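Getting creases out before you ever plug the iron in

By Olga Gallardo
Sunday, July 1, 2018
3 min read

I used to iron on a Sunday night with the telly on, and it took me the whole of a film (and most of the next one). These days I'm done in half an hour, and nearly all of that comes down to what I do with the washing beforehand.

Start with the spin. My machine goes up to a silly speed and I used it for years, thinking drier must be better! It just wrings creases into cotton. I knock it down a couple of settings for shirts and get them out the minute it stops. If I forget them, I give them a quick rinse and start over.

Then shake. A proper shake, holding the shoulders, three good cracks like you're cross with it. Undo every button first, cuffs too, or the fabric pulls round them and you'll be poking at it with the iron tip later.

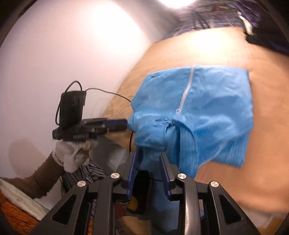 Light blue fabric with thin lines

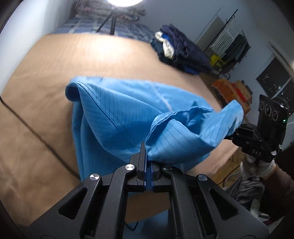
Household Hints, Issue 60

Hang shirts from the hem if you peg them outdoors, or on a hanger if you're drying indoors, with the collar up and the top button done again. Smooth the front edges down with your palms while they're damp and you'll hardly need to touch them afterwards.

When you do iron, go collar, cuffs, sleeves, then the body. My neighbour Lorena does the body first and swears by it, so do as you please. I keep a plant mister by the board for any stubborn bits – plain water, none of that scented stuff, it left spots on my best pillowcases in February and I'm still annoyed.

Let everything hang for a bit before it goes in the wardrobe, and don't cram the rail.

Recent tips
Cleaning the soap drawer on a washing machine
What to do with odd socks
Getting candle wax off a tablecloth
Roy Hebden on sharpening kitchen scissors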